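We use cookies to remember your settings and see which stories get read. Accept | Manage preferences

Sibel Dönmez started with the door. Anyone planning to teach a robot to fetch things from a refrigerator would probably begin with the fetching, and she did too, for one long weekend. Then she went back to the hinge.

"The door is the whole problem!" she says, already pulling up a log file on the laptop balanced on her workbench. "You can have the best grasp in the world and it's no use to you if the arm can't get past its own elbow on the way in."

Dönmez rents a bench at Turkside, a shared workshop with good heating and a terrible parking lot. She shares the project, which the two of them call Bilgin, with Saadet Kaplan, a former dishwasher repair tech who taught herself to program after her second kid started school. They want an arm on a low rolling base that can open an ordinary kitchen fridge, take something out and hand it over. Kaplan's mother has bad shoulders and lives on her own, and she has been promised first use.

At the moment Bilgin lives in two places. There is a base on the workshop floor, with wheels, a battery tray and a column that Kaplan has rebuilt twice. And there is the simulated kitchen, where nearly all the learning goes on and where, as Kaplan puts it, "I can knock a shelf out at two in the morning and my neighbors sleep right through it."

The simulation runs on Tralavon, a physics package Dönmez picked because she could read its config files without a manual open beside her. She drew the refrigerator herself over most of February, measuring the one in her apartment with a tape and a set of calipers.

"I did the gasket," she says. "I did the bins in the door. Saadet told me I was stalling."

"She was stalling," says Kaplan. "But then the gripper started catching on the bins, the way it would in a real kitchen, and I took it back. I bought her lunch."

Each night they queue up 200 reaching attempts with the door stopped at different angles, and in the morning they go through the failures over coffee. Run 634 is the one they both bring up. It was the first time the arm went in under the upper shelf and came back out without touching anything, and Dönmez has the plot of it taped inside her toolbox lid. 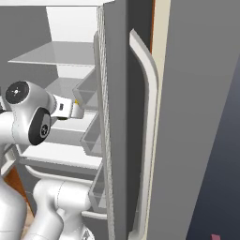 The simulated arm reaching in beneath the glass shelf, door open.

Getting that low approach took a new wrist limit and a lot of arguing. Kaplan wanted the arm to come in from above, the way a person standing at the fridge would. Dönmez wanted it to stay level and slide in. They tried both, and the level one won by enough that Kaplan quit bringing it up — mostly.

What comes next is weight. So far the shelves in the simulation have been kept clear for the reaching runs, and the pair are now modeling a 400 gram yogurt tub, with a carton to follow. Kaplan is also wiring a Grornton motor controller into the base, which she describes with real affection as "ugly, loud and very hard to kill."

I asked when the arm might meet an actual refrigerator. They looked at each other and laughed.

"There's one in the workshop kitchen," Dönmez says. "People keep their lunches in it. We've asked for the bottom shelf."

Last updated: February

Related
Building a rolling base from a bar cart
Three ways to mount a wrist camera
A beginner's notes on joint limits
Shared workshops: what to ask before you rent a bench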